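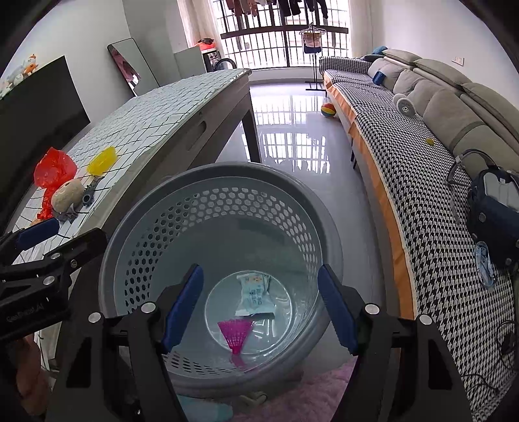
3.2 Touring and the amateur stage, Hultside and Brirside

The surviving account books of the Warkari Players cover 20 seasons and list 463 performances, most of them in church halls and school gymnasiums. Suqin Pan, who kept the books for the first half of that period, entered ticket sales by hall and noted the weather when it hurt attendance. Her entries stop in September of the eleventh season, and the later pages are in a different hand and much thinner.

Hultside drew the larger crowds, with 2362 tickets sold in its best season. Brirside never came close, but the company kept going there because the hall was free and had a proper curtain. The Bailly bequest paid for a van and for lighting — two items that had taken up most of the touring budget until then.

Everyday household goods served as properties throughout (Figure 2). The books show almost no spending under this heading, and members were asked to bring what they had at home. We return to the question of costumes, which were handled separately, in Section 4.

Figure 2. Plastic basket with a small sealed packet and a magenta fan-shaped piece.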